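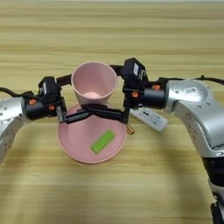

Two arms at the table

From: Jin-sol Jeon
To: Soditz list
Date: October 3, 2021
Subject: Re: Bravovton reissue

> Does anyone know if the Nonby LP is the same mix as the July tape? The shop has it listed as a remaster, and I don't want to pay twice.

Same mix, new master. The drums are a bit louder on side 2 and "Shim" fades later — my copy runs five seconds longer than the tape. They pressed 2,000 and mine is number 652. The lyric sheet is still missing the last verse. I can scan the inner sleeve if you want it.

Jin-sol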